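Jellari Folding Paddock Chair — a full season's review

I have bought more folding chairs than I care to admit, and most of them gave up somewhere between the Friday practice and the Sunday feature race. So when my old one finally let go at Zekstead last September (with me in it, and half the paddock watching!), I ordered the Jellari and promised myself I'd write something once it had a proper season behind it.

It cost me 70 dollars, which felt like a lot for a chair. It weighs more than you'd like on the walk from the far parking field, but the carry strap is wide and doesn't dig in, and I can manage it along with the cooler and the scanner bag.

Sitting in it is lovely. The seat is high enough that you can see over a low pit wall, and getting up quickly when someone goes off at turn 7 doesn't need a helping hand. My friend Gijs Boersma, who works grid and is a much taller man than I am, borrowed it through a long rain delay and was in no hurry to give it back. The armrests are firm, the back has a bit of give, and the feet are broad enough that they don't sink into soft grass.

Now the grumbles. The cup holder is too shallow for a big travel mug, and I lost a whole coffee on the pace lap. The fabric is dark and gets hot in full sun, so bring a towel. And the storage bag is a tight fit — I gave up on it and keep my race weekend bits in a box at home between events.
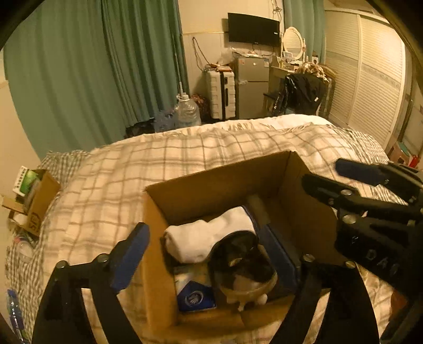
Box with towel, and one cat.

I'd buy the chair again, and I may yet get a second for my wife. Eight out of 10 from me, and it would be nine with a deeper cup holder.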